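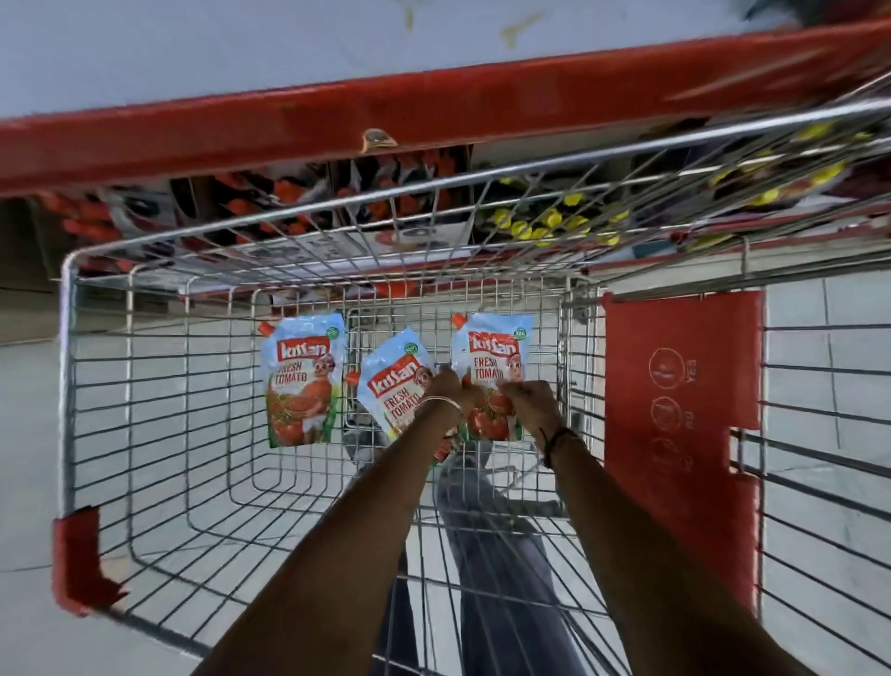 Milk, Eggs, Not the Other Eggs: A Talk With Sirkka Pitkänen

Sirkka Pitkänen has 206 shopping lists, and she wrote none of them. They live in shoeboxes in her apartment in Clurnia, filed under headings that made sense when she started. Two of the boxes are marked "Sad." She would like it known that she has regretted the label, but she used permanent marker.

She found the first one on the floor of a grocery store called Sönmez, stuck to the bottom of her own shoe. "It said bread, candles, bread," she says. "I stood there in the parking lot and thought, why bread twice? Did something happen to the first bread?" She took it home and put it under a magnet on the refrigerator. By the following January she had an envelope, and by the one after that she had what her sister called a situation.

We are at her kitchen table, which she has cleared for the purpose. I've been given coffee and told not to put it near the paper.

She has rules. A list has to be abandoned, meaning on the ground, in a basket, or left in the cart. She won't take one out of a trash can. "People have made a decision at that point," she says. She won't follow anybody, either, although she admits to having once spent longer in the canned fish than canned fish requires, waiting for a man to let go of an index card. He put it back in his shirt pocket. She still brings it up.

What does she look for? Handwriting, for one thing, and changes in it. She slides over a sheet torn from a Moltier notepad, the kind that insurance offices hand out. The top half is in tidy blue ballpoint: rice, onions, dish soap, lemons. Below that, in pencil and leaning hard to the right, somebody else has written "CHIPS" and underlined it until the paper gave up.

"I think that's a marriage," she says. "It could be a mother and a teenager, but look at the pressure on the pencil. A teenager wouldn't put in the work."

The lists give away more than their owners would probably like. One just says "things for soup." One has a phone number on it and the word "apologize," then cat litter. A surprising number include items that have been crossed out so thoroughly that you can tell the writer was arguing with themselves, and she has spent evenings holding these up to a lamp. In one case it was cake. In another it was also cake.

I ask whether she makes lists herself. She looks a little hunted.

"I keep it in my head," she says, and then, because I've seen the inside of her pantry, "I have a lot of mustard."

Her main theory, which she'll explain at any length you allow, is that a list is a letter to the person you'll be in an hour. That person is tired and stupid and standing under bad lights, and the writer knows it. So the good lists are kind. They say "yogurt (plain, you hate the vanilla)." They say "batteries - the small ones - check the remote first." One, from a writer she is clearly a little in love with, reads "tomatoes if they look nice, otherwise don't worry."

"Otherwise don't worry," she repeats. "Who talks to themselves like that? I'd like to meet whoever does that."

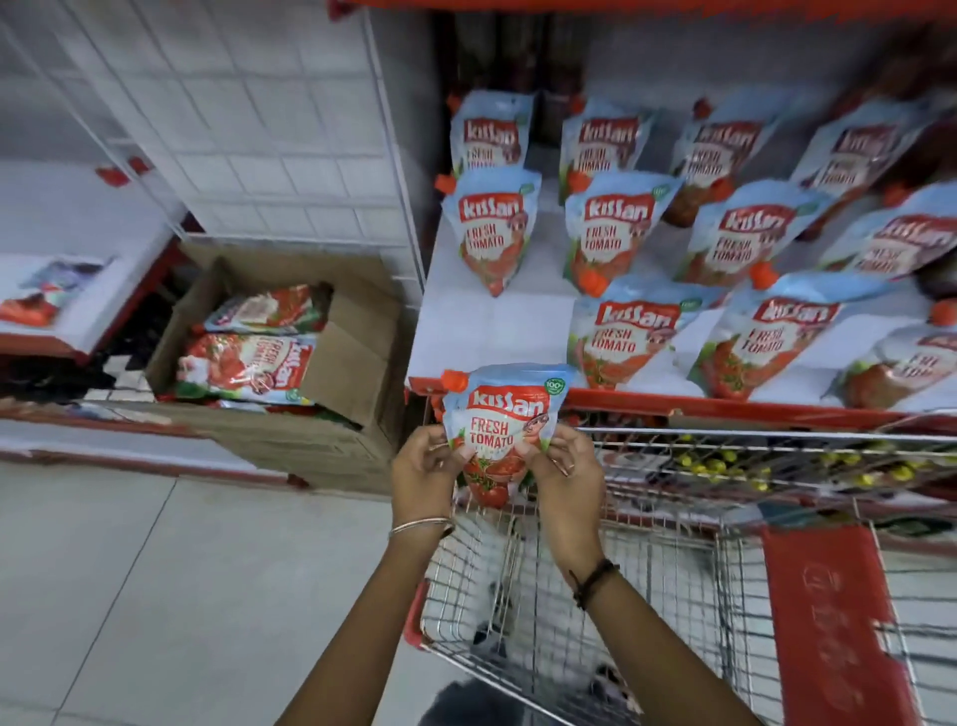
Nesrin Sarıgül doesn't buy it. Reached by phone, she said that most lists are written for somebody else to carry out, and that anything in parentheses should be read as a threat. The line about vanilla yogurt, in her view, was addressed to a spouse with a record.

I pass this along. Sirkka takes it well for a minute or so.

"Nesrin gave me 10 of the best ones in the collection," she says, "and she has been wrong about every single one."

They have an arrangement, the two of them. Nesrin mails what she finds, folded into birthday cards that have nothing to do with anybody's birthday, with her reading of the list on the back. Sirkka writes her own reading before she turns the card over. They rarely agree. A list that said only "rope, raisins, big envelope" kept them going for most of a winter, and the correspondence got sharp enough that they switched to weather for a while.

There was nearly a book. A small press called Luten got in touch after Sirkka pinned a selection of the lists to the wall of the library's back hallway, between the restrooms and the tax forms. They liked the lists and wanted a chapter on each, with a photograph and what the editor called a journey. Sirkka wrote a chapter on the double bread. It came back with a note asking what she had learned.

"I'd learned that somebody wanted bread," she says.

Things cooled off after that. She did keep the sample cover, which has a pear on it. None of her lists mention pears. She checked, and it took an afternoon.

What worries her now is the supply. When she began, she could count on one or two good finds a month just from doing her own shopping. These days people keep their lists on their phones, and phones don't get left in the cart, or if they do she isn't going to start a box for them. Last year brought in six. Around half of those came from the same person, she's fairly sure, who writes on the backs of dental appointment cards and makes an unusual capital G.

"Garlic, ginger, grapes," she says. "I think they're doing it on purpose."

I ask what happens to the phone lists, the ones she never sees. She says her nephew showed her his once, to be nice. It was shared with his roommates, and each thing disappeared when somebody tapped it, so that by the time he held it out to her there was a single line left. 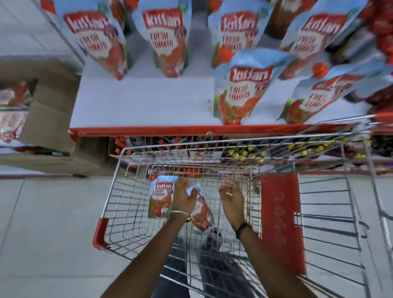
Kissan Fresh Tomato pouches on the supermarket shelf.

"Foil," she says. "It said foil. And then he tapped it and it was gone, and he looked very pleased."

Before I leave she wants to show me the newest one, which she hasn't filed yet. It's on the back of a bank envelope and it starts off well enough, with carrots and coffee filters. Then there's a gap, and at the bottom, in the same hand, "whatever she had last time."

She has drafted her reading and is waiting for Nesrin's. In the meantime it's on the refrigerator, next to the bread one, and she has asked me not to print her guess until the card arrives.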